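Hand-Held Gripper for Recording Household Tasks: Build Report
Workshop module, second submission
13 November 2022
6 min read

1. Purpose

The project set out to build a hand-held gripper that a person can carry through an ordinary house and use to record simple handling tasks. The recordings are meant to be replayed later on a small arm fitted with the same jaws. This report covers the mechanical build, the tracking marker, and the first trials in a bedroom. The arm itself belongs to the next stage and is mentioned only where it limited the design.

Most of the work was done in the shared workshop at Drirkdale, with access to two printers, a pillar drill and a soldering bench. Final assembly and all the trials were done at home.

2. Housing

The body is printed in light grey plastic in two halves, joined by screws along the underside. The first version had flat sides and a square front. It was easy to print but tiring to hold, and the front corners caught on cloth whenever the tool was brought down close to a surface. The second version has a curved housing throughout. The curve added three hours to the print and needed support material inside the slots, which had to be cleaned out with a knife.

A V-shaped notch at the centre of the housing gives a view down past the body. It has a rubbery inner rim. Without the rim, the bare edge of the print chipped during handling and left crumbs of plastic in the mechanism.

The halves did not close fully at the first attempt. The cause was a screw boss drawn too tall in the model. It was filed down by hand and the drawing was corrected afterwards, so the printed part and the current file differ at this point.

3. Jaws and trigger

The jaws run on a pair of short rails and are driven by a trigger through a cord. A spring returns them to the open position. The spring supplied in the Gronier kit was too stiff: after a few minutes of use the index finger began to tire, and the grasps became jerky. A softer spring from the workshop drawer was fitted in its place. It has no part number, so a replacement would have to be matched by feel.

Cord tension is set with a small grub screw. This screw worked loose twice during the bench tests. Thread lock cured the problem, but the tension can no longer be changed without heating the screw.

4. Marker and camera

Position is tracked from a white cube with a black-and-white square pattern on its faces. The patterns were printed on matt label paper. A glossy version was tried first and was dropped when reflections from the ceiling light hid parts of the pattern.

Recording and timing are handled by Zillano, the logging program used on the module. It writes one file per take and stamps each line with the time since the start.

5. Trial set-up

The bed was chosen as the working surface for the home trials. A bench is flat, hard and even in colour, and the tool had already been used on one. A bed is soft, so objects sink and tilt, and the height of the surface changes when anything is pressed into it. A patterned sheet also gives the camera something harder to deal with than a plain worktop.

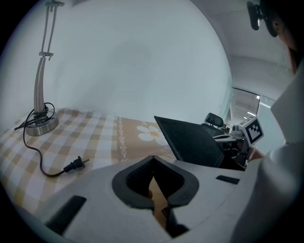 The desk lamp was the most difficult object in the set. Its tall curved stem is made of two parallel rods, and the heavy end of the task lies in keeping it upright on a mattress. The round base has to be steadied before the stem is moved. The power cord was left attached in every take. It is a flexible part with no fixed shape, and it was included for that reason, although it made the start of each take harder to repeat.

Each session consisted of 21 takes. The operator wore a strap device on the head throughout and wore long sleeves in some sessions.

6. Results

Grasps on the lamp stem held well when the jaws met both rods squarely. When they met the rods at an angle, the tool tended to turn in the hand. A pad with a shallow groove would probably help, and one has been drawn but not printed.

Tracking was steady for slow movements. It dropped out when the cube was turned quickly or covered by a sleeve. The operator can avoid the second fault by rolling the sleeve up – a rule now added to the session checklist.

The Gál mounting plate, used to fix the cube to the mechanism, flexed slightly when the trigger was pulled hard. The effect on position was small but could be seen in the logs as a short dip at every grasp. A thicker plate is on order.

7. Remaining work

The housing needs one more print to bring it into line with the drawing. The grooved pads and the thicker plate will be fitted at the same time, so that the jaws have to be calibrated only once. Transfer of the recordings to the arm is planned for April, subject to bench space at Drirkdale.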